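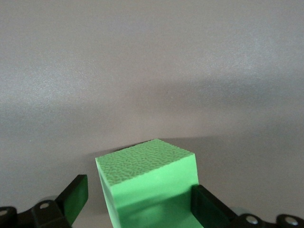
Tkachuk's objection, raised in the pilot and repeated in the exit survey, was that a mailbox move should never be reported as finished until the calendar items have been counted too. We took that on board. All completion figures in this section use her rule — mail, contacts, calendar, in that order.

4.2 Batch size and stalled moves

Setup as in 4.1. Source server at Hamthorpe, target at Vunbridge, one link between them, no traffic shaping. 876 mailboxes in total, moved in batches of either 400 or 800 requests queued at once. Same export account for both. Retry limit left at 3, because that was what the Praltis scheduler shipped with and we did not want to tune it mid-study.

Small batches first. The queue drained steadily and the stalls that did occur were nearly all on mailboxes with very deep folder trees. Raising the item limit cleared most of them. A few had to be exported by hand to a local file and brought in again the slow way, with the folder root set explicitly so that nothing landed in a second Inbox.

Large batch second. Here the picture changes. Requests sat in the queued state long after the workers were idle, and the log gave no reason beyond a generic timeout. Restarting the service freed them, at the cost of duplicate items in mailboxes that were part way through. Duplicates were removed with the Levchenko filter (message ID plus sent time), which misses drafts, as drafts have no sent time. Drafts were therfore left out of the duplicate count.

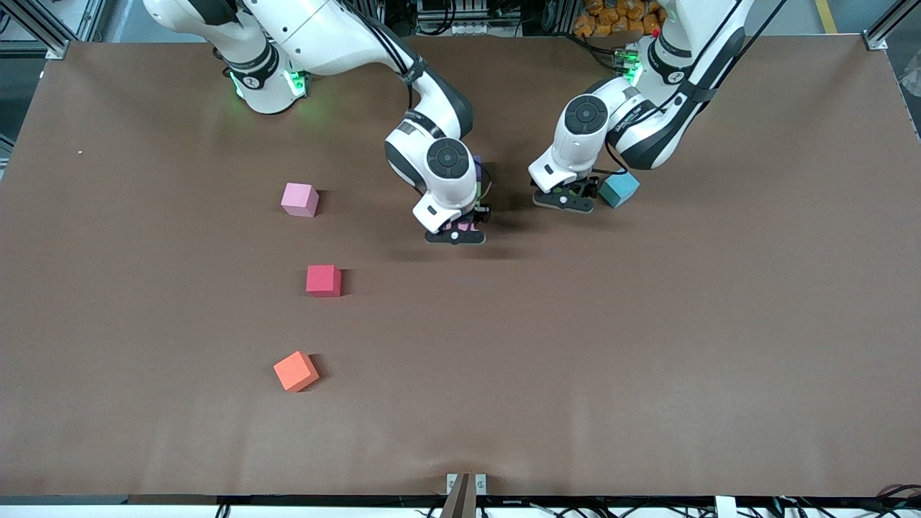
Figure 4. Two arms, foam cubes on brown paper.

Khrystyna-Mariia Tkachuk disagreed with leaving drafts out: "Users notice drafts before they notice anything else. If someone opens the new mailbox and sees the same half-written reply twice, they call the help desk, and your duplicate count says zero." Fair point. We reran the filter with last-modified time standing in for sent time. More duplicates found, all in the large batch, and the gap between the two batch sizes got wider.

Permissions were a seperate problem. Shared folders kept their content but lost delegate access whenever the delegate's own mailbox had moved in an earlier batch. Not a batch size effect as such — it depends on who gets grouped with whom. Grouping by department helped. Grouping by surname, the scheduler default, did not.

Limits. One link, one direction, one pair of servers. The service restart was manual and its timing differed between runs, so recovery times are not compared. The February patch to the scheduler was not applied on either side. Archive mailboxes are handled in 4.3.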